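Nornlow Teaches Robot Arm to Hold a Stack of Blocks Without Making a Scene

December 11, 2018
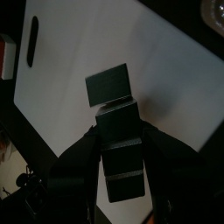 Three dark blocks held between the gripper's fingers over a white cutting board, seen from the wrist camera.

STILLEO -- Nornlow today released results from Firico, a method that lets a two-finger robot gripper pick up a small stack of loose blocks by squeezing only part of it and trusting the rest to behave. The rest usually does.

In 346 trials, Firico lifted the stack, moved it and set it down in the same order 241 times. The previous controller, given the same blocks and the same number of tries, managed 54. Nornlow would prefer not to say who wrote the previous controller, as he still works here.

Firico uses a single wrist camera and no touch sensors. During a lift, the software watches the edges of each block for small changes in angle. A block that begins to lean gets a slower arm and a slightly different wrist tilt. A block that leans too far gets put down, on the theory that a late stack is better than a scattered one. The top piece may overhang the one beneath it, and the method makes no attempt to straighten it.

"We spent most of a year on a problem toddlers solve before lunch," said Bongani Mahlangu, who leads the project. "In fairness, toddlers also drop a lot of blocks, and their logs are terrible."

Dark blocks were chosen for the tests on purpose. Edges on dark parts are hard for a camera to find, and the team wanted the failures early. It got them. Most of the 105 missed trials came from the camera losing a seam between two blocks, and 2 came from a person leaning on the table.

Firico was trained on recorded lifts done by hand-guiding the arm, then tuned on the robot itself. It does not yet handle round parts, wet parts or anything taller than three pieces. Work on a fourth block has begun and is going about as well as one would expect.

The full trial log, drops included, is available on request from the Shezi manipulation group at Nornlow's Stilleo lab. Demonstrations for press can be arranged through the same group from late December.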